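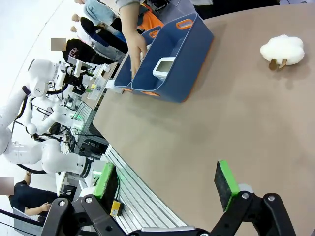
Robot Sorting Project: Pictures from the Autumn Term

Reading time: 2 minutes

On this page we collect pictures from the robotics course at Lapointe. The students work with two-finger grippers and ordinary household objects, and at the end of the term each group shows one task to the other groups. The project has the name Zavora, which the first group chose and all later groups have kept.

We started in September with 10 students. Most of them had written some code before, but only a few had ever moved a real arm. I am Todor Zupan and I teach the practical part. Marlene Morin teaches the programming part and also decides when a group is ready for the demonstration.

The picture at the top is from the table work. One hand is down in the smaller compartment of the navy bin, and the sheep is lying on the other side of the table, well away from it. The black fingers at the bottom with the green and black foam pads belong to the gripper which carries the camera.

The bin is a favorite of mine for teaching. It has two compartments, so a student must say exactly which one is meant, and "put it in the bin" is not enough for the program. The orange edging also helps when we look for the rim in the camera pictures.

The sheep was chosen by the students. It is soft and the woolly body changes its shape when it is pressed, so the fingers may close well and the grasp can still be poor. Two groups wanted to replace it with a wooden block. Marlene said no.

Some notes for the families and for the next group:

During this term the students recorded 1078 attempts. We keep the bad ones also, with a short comment on each. The group Rarkero wrote the most careful comments, and the group Omex made the most attempts, 174 in one afternoon session.

For the final demonstration every group has 51 seconds for one complete task. This is short, but a student who has practiced the starting position can do it without hurry.

People are welcome to stand near the table and watch. Please do not move an object after the group has said "ready" - the starting position is written down before each attempt, and we would have to begin again.

Students who want a copy of their own recordings should ask Marlene before the end of the term. The comments can be copied too, in the same folder.

Last updated: September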